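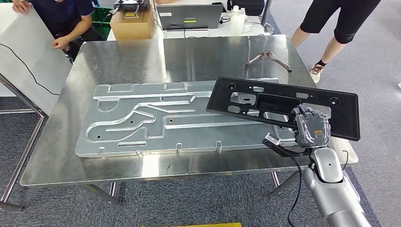

February, bench notes, sourdough humidity cabinet (yes, still). Lid gasket number four has gone the way of the other three. It was fine at noon and by mid-afternoon had a curl along the back like old cheese. I've been sulking over it and thinking about plates. The big silver aluminum one on the steel table, with the raised channels looping through an S on the left and then running off straight to the right, is what I'd like the floor of the cabinet to look like when it grows up: one long path, no shortcuts. What the cabinet has at present is a baking sheet and a coil of aquarium hose held down with binder clips.

State of the thing, for whoever picks this up when I'm out. Cabinet is the Trakden, the one with the dented door. Setpoint 30 C, warm water from the small bath through the hose, fan on low. Starter is in the three wide jars on the middle shelf. Do not use the top shelf. The top shelf is a different climate and should probably have its own flag.

Morning run. Loaded 2,000 g of dough in two tubs, same flour as last time (Brinier white, the open sack, not the one Hywel is saving). Left tub rose nicely and was domed by coffee. Right tub sat there. Swapped them over at 11:15 and the right-hand position went on being lazy no matter who lived in it, so it's the cabinet and I owe the dough an apology. Probe on the left says 30. Probe on the right also says 30, and I believe it about as much as I believe the bathroom scale. Put both probes in one glass of water and they disagreed straight away. Right one reads high. Label now on it in red marker: LIAR.

Sioned thinks the fan is pulling air up the left wall and dropping it, spent, on the right. She taped threads of sewing cotton to the shelf and we watched them through the door for ten minutes, which is the most exciting thing that has happened in here this month. Left threads wave. Right threads hang. Middle thread fell off.

Tried: fan turned to face the back wall. Worse.
Tried: fan turned to face the door. Better, and it fogs the glass so you can't see anything, so better according to the thumb test only.
Tried: cardboard baffle, cut from the Skevesico box. Best so far. Went soft after lunch. Cardboard in a humidity cabinet, well done me.

Baffle version two should be something that doesn't drink. Eero has an offcut of plastic sheet under his bench and says I can have it if I give back his square. I don't have his square. I have a square.

Humidity. The Kakakhel meter died at 2:40, came back by itself, and has since claimed a value I'm not going to dignify by writing down. Tray of water plus wet towel seems to be plenty. Skin on the dough in the left tub was soft all day. Right tub had a dry patch the size of a coaster near the front, same side as the limp threads, so score one for Sioned.

Acid side of things, very short because I ran out of strips. Starter in jar B smells of apples, jar C of nail polish. Fed C double and moved it to the cooler end. Jar A is perfect and I resent it.

Baked the left tub anyway, 519 g pieces because that's what the scale said when I got bored of trimming. Good spring, crust a bit pale. Noemi ate the heel standing up and told me it tasted "like bread," which I've put down as a pass. Right tub became flatbread. Berwyn wants it noted that he liked the flatbread more. Noted.

Gasket again: the foam strip swells on the hinge side first. Suspect the glue and the foam equally. Silicone cord is on the list, ask Hywel which drawer, and wipe the old glue off properly this time instead of going over it with more glue.

Tomorrow
- beg plastic from Eero, find square
- new probe or at least a bucket of ice to check the old ones
- threads back up, more tape on the middle one
- run both tubs with the baffle in, no swapping until they've had four hours
- pH strips!!
- jar C, sniff, decide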